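Minutes of the Equipment Review Meeting, Mottram Laundry and Linen Services
Print this page | E-mail this page
8 April 2022
By the Operations Office
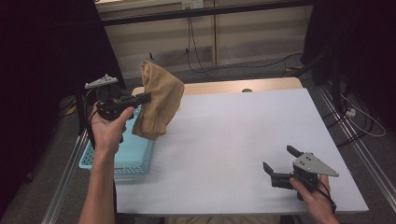
The meeting was called to decide whether to extend the trial of the Ondeck hand-held gripper kit, on loan from Brernia since February, and whether to put money aside for a folding cell once the trial is over. Apologies were received from the night shift lead and from the Godden site. The minutes of the previous meeting were taken as read, with one correction: the loan agreement covers two pairs of grippers and not one pair as recorded. The operations manager went over what the kit does for those who had not been to the trial room. The operator holds a gripper in each hand and does the job with the two-fingered jaws in place of their own fingers, so that the movements can be used later to train a machine. Sorting starts at the basket, with the left gripper pinching the cloth by its top and the right one kept low with its jaws open. The floor supervisor said that lifting from a basket was the part most operators picked up quickly. Spreading the piece flat took longer to learn.

1. Report on the trial

The trial lead reported that 2,123 recordings had been sent to Brernia up to the end of last week. Of the last batch of 100, Brernia returned 37 as not usable. The reasons given were mostly the same as before: the operator let go of the cloth too early, a hand went in to help without the gripper, or the recording was stopped before the piece was put down.

The floor supervisor asked that the return notes be passed on to operators the same day. At present they come in one list at the end of the week and by then no one remembers which session is meant. Agreed.

Godden had sent written comments. Their operators prefer short sessions and have been changing over at morning tea. They find towels easy and fitted sheets close to impossible. They asked whether fitted sheets could be dropped from the list. The trial lead said the list was set in the loan agreement but Brernia had been open to changes so far.

2. Comfort and safety

Four operators have used the kit regularly. Two reported sore wrists after a full session and one said the handle was too thick for a small hand. The health and safety representative asked whether a smaller handle was on offer. Brernia's price list shows one size only.

The representative also raised the cables. Each gripper has a cable running back past the wrist, and operators said it catches on the sleeve when they reach across the table. There are more cables on the carpet to the right, with the power strip. The representative wants these tied and covered before any further sessions are held. The maintenance team will supply cable covers from stock.

There was some talk about whether a wireless version is coming. The sales contact at Brernia had mentioned one by phone but would not give a date. It was agreed not to rely on this when deciding.

3. Table and layout

The white tabletop is working well for light-coloured linen according to the operators, but Brernia has said that white pieces are hard to pick out against it. They suggested a dark mat. The trial lead will try one borrowed from the sewing room. The basket will stay at the left edge of the table for now. Left-handed operators would like to try it on the other side and the trial lead will ask if mixed recordings are a problem.

4. Cost of extending

The loan is free until the end of the present term. After that, Ondeck offers the kit on monthly rental or for outright purchase. The finance officer had compared the two and said rental was cheaper unless we kept the kit for more than a year. Support is included with rental and charged by the call with purchase. The finance officer noted that neither price covers operators' time, which is our largest cost in the trial.

One member asked what we get back for the recordings. The operations manager said that under the agreement Brernia may use them for its own development, and we get a discount on the folding cell if we order one. The discount is not stated as a figure. The meeting felt this should be put in writing before we agree to anything further.

It was also asked whether the folding cell had been seen running on real hospital linen. The operations manager had seen it fold hand towels at Brernia's workshop. It had not been shown with gowns or sheets. A second visit was suggested, with our own linen taken along in a mixed load.

5. Decisions

The trial is to be extended on monthly rental, subject to the discount being confirmed in writing. No money is to be set aside for a folding cell until the second visit has been made. Sessions are to be kept to half their present length while the wrist complaints are looked into.

6. Actions

Trial lead: pass on return notes daily, try the dark mat, ask Brernia about fitted sheets and basket position.
Maintenance: fit cable covers and tie up loose cables.
Health and safety representative: speak to the operators with sore wrists and report back.
Finance officer: get the rental terms and the discount in writing.
Operations manager: arrange the workshop visit and let Godden know the date.

7. Other business

The Godden site asked for the spare pair of grippers to be sent over with the regular linen truck. Agreed, provided they travel in their case and are signed for at both ends.

The next meeting will be held once the written terms have come in from Brernia.

Print this page | E-mail this page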